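From: Club Secretary, Trekesthorpe Boxing and Grappling
To: trekesthorpe-members list
Date: 13 December 2023
Subject: Re: Weigh-in times for the Fernalach card

Replying to the whole list, as four of you have now written to me separately with the same question in different degrees of panic.

> Hi all, sorry if this has been covered. The Fernalach flyer says
> weigh-in is the morning of the show but the entry form says the
> evening before. Which is it? Also is the catchweight bout still on,
> and do we get the one-pound allowance? I've started cutting and
> would like to know when I'm allowed a sandwich.

It has been covered, in the message titled "PLEASE READ: Fernalach", which I grant you was a poor choice of title if I wanted it read.

The entry form is right. Weigh-in is the evening before, doors at 5, and the scale closes when the last name on the sheet has been called. The flyer was done up from last year's and still has last year's everything on it, including a main event between two fellows who have since retired, one of them to sell hot tubs. Please stop putting it up in shop windows.

The allowance is one pound for ordinary bouts and nothing for the two belts. If you miss, you get one hour and one more try. You may spend that hour skipping in a garbage bag if you like, but the Fernalach people have asked that it not be done in the lobby again.

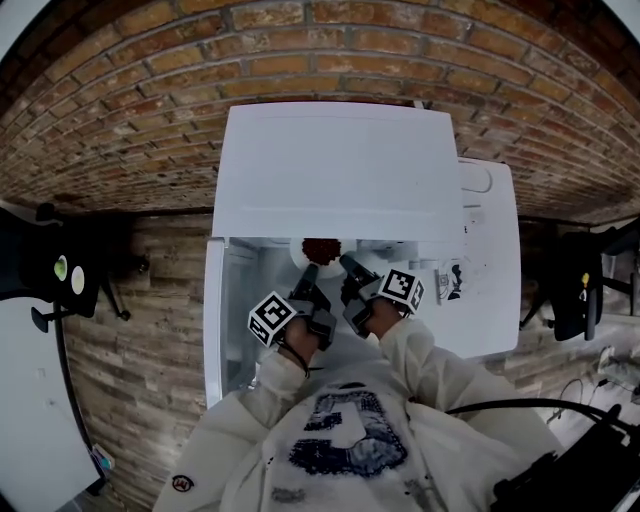
The catchweight bout is still on. Tusirora's coach wanted it moved up two pounds, I said one, and we settled on one after a phone call that lasted longer than any fight I ever had. Both corners have it in writing. If your fighter is in that bout and you haven't seen the email, it came from the Wouters account and has very likely gone to your junk folder along with the invoices.

On the sandwich: that is between you and your coach. My own view, offered free and worth every cent, is that anyone needing to drop more than a few pounds for a three-round amateur bout is entered in the wrong division. You have until the end of the week to move up without losing your spot. It is not a moral failing. I moved up three times and the only thing that suffered was my belt, by which I mean the one holding up my trousers.

Other business while I have you. There are 16 bouts on the sheet at present and the hall has told us it wants everybody out by eleven, so the intermission is shorter and walkout music will be cut off at the ropes. Pick a song that gets to the good part quickly.

Medicals: your form has to be signed within 48 hours of the weigh-in. Last February we had one signed by a veterinarian. He was very thorough, but the commission sent it back.

Hand wraps will be checked and initialled in the dressing room. Bring your own tape, and your own mouthguard as well. I can't believe I have to type that second part.

Corner passes are two per fighter. Your cousin can buy a ticket.

Club Secretary
Trekesthorpe Boxing and Grappling

To leave this list, reply with "unsubscribe" in the subject line. Replying with "stop" just sends "stop" to everyone.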